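Enberg bench booth with the Caltunov covering: four months of use

Price as bought: £803 for the booth, £76 for the wall covering, £33 for the hook rack

I bought the Enberg booth in January to replace a plain bench in a shared workshop. It is a table with three walls and an open front, built on a frame of silver aluminium extrusion. The work that goes on in it is small and a bit grubby: battery housings, plastic tubes and caps, old cases that need looking over before they are kept or thrown out. I wanted walls to stop things rolling away and a top I didn't have to be careful with.

Assembly

The frame arrived in one long box and the top in another. Putting it together took an afternoon with two people, and one person would struggle with the corner posts. The bars slot together well enough but the instructions show the rear rail going on last, and it is far easier to fit before the side walls. I had to undo one side to find that out. All the bolts were there, with a few spare.

Once tightened up, the frame doesn't rock. I went round it again after a fortnight and two of the bolts at the back needed another quarter turn.
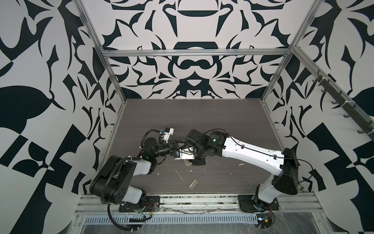 Mengal sells the covering separately, on a roll 3000 mm long, in four patterns. Plain grey was out of stock when I ordered, so I took Caltunov, a black and white print of big curling leaves. It is very bold. On the back wall the pattern is close to symmetrical, and on the side walls it is larger and busier. Some people who use the bench like it a lot. I got used to it after a week or so, though I would still have chosen the grey.

It wipes down with a damp cloth. Matching the pattern at the rear corners wasn't really possible, and I gave up trying.

The top

The top is Vatum's, in a dark wood grain with fine streaks. It is the best part of the booth. Screwdrivers have slipped on it and plastic has been scraped on it, and I can't find a mark that bothers me. White crumbs and offcuts do show up on the dark finish, so it always looks as if it needs brushing. For sorting small parts I count that as useful. Pale bits are easy to find again, and I lose fewer than I did on the old beech bench.

There is no lip at the front, and round things can go over. We now put batteries towards the middle.

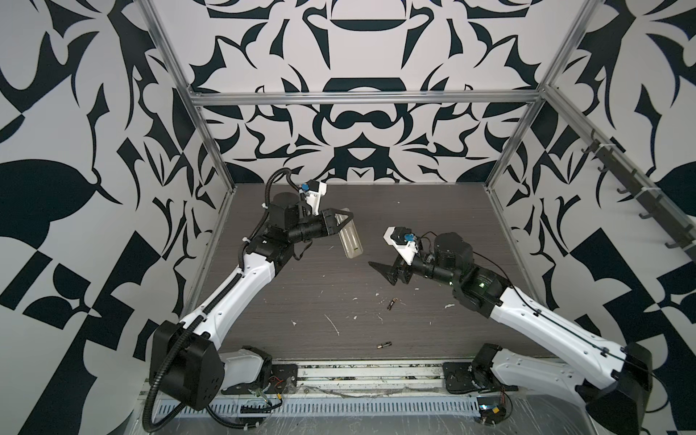
Two small batteries and a few white scraps on the Vatum top, with the hook rack on the right-hand wall.

The hook rack is a sloping rail with black hooks curling downwards. It goes on at a slant, which looked wrong to me at first, but lighter things hang clear of each other that way. The hooks are fine for cable, tape and small pliers. I wouldn't hang a hammer from them. At £33 it is dear for what it is, and a piece of spare rail with hooks from a hardware shop would do the same job.

Working with small plastic parts

Most of what passes through is old moulded plastic in beige or cream, often scuffed and with dirt worked into the slots and rims. I look these over at the booth and do the washing elsewhere, as the joint where the top meets the back wall isn't sealed and water would get in. Dry brushing is fine. The three walls keep most of the dust in one place, and it can be swept forward into a tray afterwards.

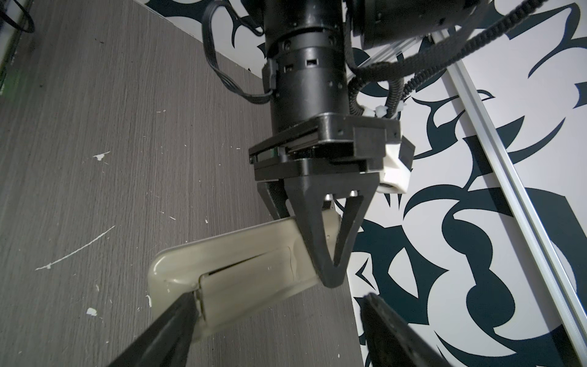 Light and glare

Daylight comes in from the front only. In the morning that is enough. By four o'clock in winter I needed a lamp, and there is no obvious place on the frame to clamp one, so mine stands on a shelf nearby. The white parts of the print throw some light back on to the table, which helps a little. The top itself stays dark, and black screws vanish on it. I keep a sheet of white paper to hand for those.

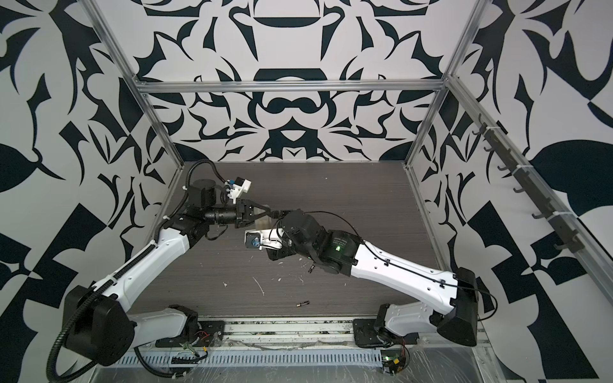

Good points

Solid frame once the bolts have been gone over twice
Hard-wearing top that brushes clean
Side walls stop parts rolling off left and right

Bad points

Instructions in the wrong order
No front lip
Unsealed joint at the back
Hook rack costs too much
Pattern won't suit everyone, and it can't be returned once cut

I would buy the booth and the top again. I'd leave the rack, and wait for the grey covering to come back into stock. Enberg answered my question about a front lip within two days and said they don't make one for this size.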